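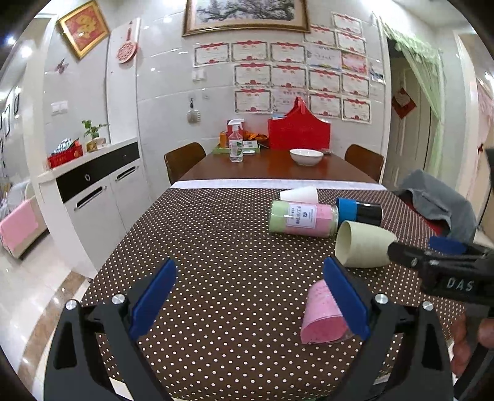

Delia Chiriac wrote to me after last week's class that she had always set a table from memory of her grandmother's house, and she wondered why the glass goes above the knife at all when so many people are left-handed. It's a lovely question, and I'm going to let it carry us through most of today.

Hospitality and the Household, Session 3
Notes for November 19, 2019

1. Where the rules come from

Most of what we call proper table setting is fairly young. Before printed household manuals became cheap, families did as their neighbors did, and the neighbors were not always consistent – please keep that in mind when you read the Zurncombe letters. The writer complains for 2 whole pages about a cousin who put the spoons crosswise. Right-handed diners were simply assumed, Delia, and the glass followed the hand.
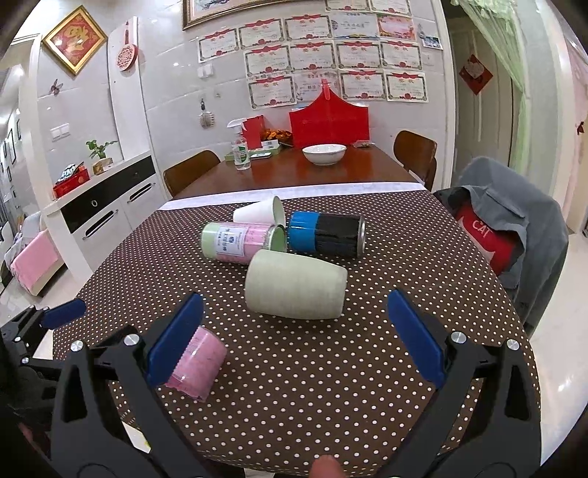 2. Cups and company

Read Barbu, chapter 3, on the shared cup, and take your time over it. Horațiu Munteanu disagrees with her on nearly everything, and I've put his reply in the packet so you can enjoy the quarrel. The Dinham inventory lists 60 cups for one household, and I'd love to hear your guesses as to why.

For next time: one page on a meal you remember well, who sat where, and who poured. Lekeck, p. 357, may help you get started.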